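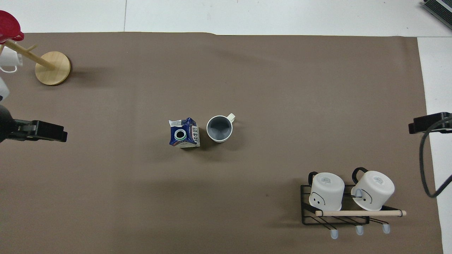 1. Introduction

This report was prepared by Su-bin Son and Orlando Alvarado for the second-year module in Local and Religious History. It examines how the Moravian congregation at Ultholm came to share its building with the Methodist society from the neighbouring village of Toprak, and how the arrangement was recorded by each side. The project was supervised by Dr Birdie Dvorak.

The two congregations have worshipped under one roof for 41 years. Neither has published a history of the union, and the short account in the parish guide gives it a single paragraph.

2. Sources

The main source was the Ultholm minute book, which runs without a break through the period of the negotiations. It was read in full. The Toprak minutes are less complete: two volumes were damaged by damp while stored in the vestry, and the pages covering the final vote cannot be read. For that meeting the report depends on a letter from the circuit steward, now kept with the deeds.

Recorded conversations were held with five members who attended one or other of the congregations before the union. Giuliana Castaño, who played the organ at Toprak from the age of sixteen, also lent her service registers, in which she had noted the hymns chosen for each Sunday. These proved more useful than expected and are discussed in section 4.

3. The negotiations

The first proposal came from Toprak in November, after a survey found that the chapel roof would cost £3,710 to repair. The society held almost £3,000 in its building fund. Ultholm replied with an offer of the use of its church on Sunday afternoons, at no charge for the first year.

The minutes show that money was not the hardest question. Three meetings were given over to the communion table, which the Toprak members wished to bring with them. Ultholm agreed to receive it but would not move its own, and for a time both stood in the church. The Toprak table was later placed in the side room, where it remains.

A second difficulty was the name. Ultholm wished to keep the one on its deeds. The present wording on the noticeboard – "Ultholm Church, Moravian and Methodist" – was settled only after the first joint Easter service.

4. Worship after the union

The registers show that separate services continued for longer than the parish guide suggests. Joint worship was at first limited to festivals and the harvest supper. The hymns chosen for these occasions were drawn from both traditions, although the Methodist tunes were used more often where the same words were known to both.

5. Limits of the study

All five people interviewed supported the union. The authors were unable to trace anyone who had left either congregation over it, although the Ultholm minutes record several resignations. The findings on local feeling should be read with this in mind.

Submitted 2018-03-29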